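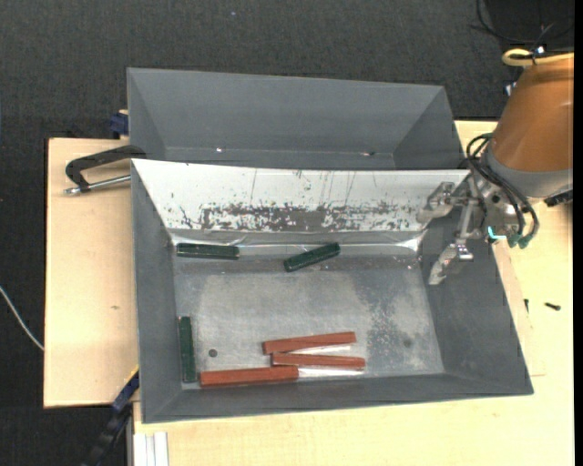 1/ Small deal thread for people who need a power bank before the summer trips. May 18, 2018, prices checked this morning.

2/ The Vimetti slim power bank is down by $24 in the Kurkside web shop. You must put the code in at the last step of the checkout. If you put it in the cart page, it looks accepted but the price stays the same. I lost some minutes with this.

3/ It has two USB ports and one small light that shows the charge. No USB-C. If your phone came with a USB-C cable you need the kind with the normal big plug on the other end.

4/ Weight is 212 grams on my kitchen scale, without the cable. In a jacket pocket I feel it, in a backpack I don't.

5/ I have used the same model since last June. It still fills my phone two times, and then a little is left for the earphones. The maker promises 500 charge cycles. I am far from this number so I cannot say if it is true.

6/ Some of you will ask about the Lerberg one. It is cheaper, yes. But mine became quite warm when I charged phone and tablet together, and the button got stuck after one winter. I gave it to my brother and he is still using it, so maybe I was too strict.

7/ Hendriks has also a sale, but only on wall chargers. The white one with the folding plug is good for travel. The black one is the same inside and costs more, I don't understand why.

8/ Kurkside says they have 1000 pieces for this price. When I looked, the blue was already gone and gray was the only color with fast shipping.

9/ Jummai Oyewole asked me if it can go on the plane. Put it in your hand luggage, please, never in the suitcase. And check the rules of your airline before you go.

10/ Correction to number 2: the code works also in the phone app, but there you find the field under "payment," at the bottom. Thank you to the two people who wrote to me about it.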